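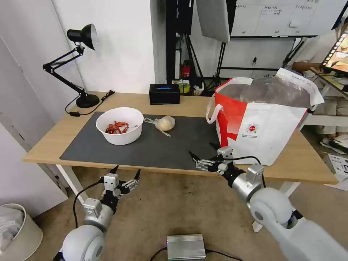 **Fongchan Suksawat**

# Flerkura: 장보기 메모 품목 표기 모음

최종 수정: 13/01/2023

Flerkura는 손으로 쓴 장보기 메모에서 식재료 이름을 옮겨 적고 표준 표기와 짝지은 텍스트 자료입니다. 메모 원본은 들어 있지 않고 옮겨 적은 글자만 있습니다. 맞춤법 교정, 품목 검색, 가계부 입력 보조 같은 작업에 쓰려고 만들었습니다.

이전 판 이름은 Dastiter였습니다. 파일 구조가 달라졌으니 예전 스크립트를 그대로 돌리면 열 이름에서 오류가 납니다. 변환 방법은 아래 "이전 판에서 옮기기"에 있습니다.

## 파일

```
flerkura/
 memo.tsv 메모 한 줄이 한 행
 item.tsv 표준 품목 목록
 unit.tsv 단위 표기와 대응표
 notes/ 옮겨 적을 때 남긴 메모
```

인코딩은 UTF-8, 구분자는 탭입니다. 엑셀에서 바로 열면 한글이 깨질 수 있으니 가져오기 메뉴에서 인코딩을 지정하세요.

## memo.tsv의 열

| 열 | 내용 |
|---|---|
| `memo_id` | 메모 번호 |
| `line` | 메모 안의 줄 순서 |
| `raw` | 쓰인 그대로의 글자 |
| `item` | 표준 품목 이름 |
| `qty` | 수량, 없으면 빈칸 |
| `unit` | 단위, 없으면 빈칸 |
| `flag` | 확인이 필요한 행 표시 |

`raw`는 띄어쓰기와 오타를 고치지 않았습니다. 줄을 그어 지운 품목은 `flag`에 `del`을 넣고 남겨 두었습니다. 읽을 수 없는 글자는 `□`로 적었습니다.

한 메모의 줄 수는 최대 200줄입니다. 긴 것은 대부분 명절이나 김장 준비 메모이고, 11월 메모에 고춧가루와 젓갈이 몰려 있습니다. 월별 빈도를 비교할 때는 이 점을 감안해야 합니다.

## 표기 원칙

- 같은 재료라도 상태가 다르면 품목을 나눕니다. `홍고추`, `건고추`, `고춧가루`는 서로 다른 품목입니다.
- 메모에 `고추`라고만 쓰여 있으면 `고추(미상)`으로 둡니다. 옆줄의 재료를 보고 짐작해서 채우지 않습니다.
- `빵`도 마찬가지입니다. `모닝빵`, `식빵`처럼 종류가 적힌 경우에만 나눕니다.
- 상표명은 일반 이름으로 바꾸고 `raw`에서도 가렸습니다.
- `파`와 `대파`는 합치지 않았습니다. 합쳐 쓰고 싶으면 `item.tsv`의 `parent` 열을 기준으로 묶으면 됩니다.
- 지역 말은 `raw`에 살리고 `item`에서 표준 표기로 맞춥니다. 예를 들어 `정구지`의 `item` 값은 `부추`입니다.

단위는 까다로운 편입니다. `단`, `봉`, `근`, `줌`은 무게로 환산하지 않았습니다. `근`은 고기와 채소에서 뜻하는 무게가 다르기 때문에 `unit.tsv`에 두 행으로 올라가 있고, 어느 쪽인지 알 수 없는 행에는 `flag`에 `unit?`가 붙습니다.

## 예시

```
raw item qty unit flag
건고추 2근 건고추 2 근
꽈리고추 쪼금 꽈리고추
계란 한판 달걀 1 판
고추 고추(미상)
두부 500 두부 500 unit?
```

마지막 행의 500은 그램일 가능성이 높지만 메모에 단위가 없어서 비워 두었습니다. `쪼금`, `넉넉히`, `있으면` 같은 말은 수량으로 옮기지 않습니다.

## 검수

첫 옮겨 적기는 제가 했고 Clotilde Gaillard가 대조했습니다. 의견이 갈린 행은 `notes/disagree.md`에 모았습니다. 그중 18행은 아직 결론이 나지 않았고 `flag` 값은 `open`입니다. 흘려 쓴 `무`와 `묵`을 구별하지 못한 경우가 많습니다.

## 알려진 문제

- 외국어가 섞인 메모는 옮긴 품질이 고르지 않습니다.
- 양념류가 적게 나옵니다. 집에 있는 재료는 메모에 잘 쓰지 않으므로 소비량 추정에는 맞지 않습니다.
- `김`이 재료인지 성씨인지 분명하지 않은 줄이 남아 있습니다.
- 메모 뒷면에 적힌 전화번호와 약속은 전부 뺐습니다. 혹시 남은 것을 발견하면 이슈에 내용을 적지 말고 `memo_id`만 알려 주세요.

## 이전 판에서 옮기기

`name` 열은 `item`으로, `text` 열은 `raw`로 바뀌었습니다. `price` 열은 없어졌습니다. 품목 번호는 새로 매겼기 때문에 번호로 연결해 둔 표는 품목 이름으로 다시 이어야 합니다.

```
python tools/convert.py --in dastiter.tsv --out memo.tsv
```

변환한 파일에는 `flag`가 비어 있습니다. 기존 검수 표시는 자동으로 넘어오지 않습니다.

## 이용 조건

연구와 개인 용도로는 자유롭게 쓸 수 있습니다. 고쳐서 다시 배포할 때는 자료 이름과 바꾼 내용을 함께 적어 주세요. 표기 수정 제안은 저장소 이슈로 받습니다. 제목에 `memo_id`와 `line`을 넣어 주세요.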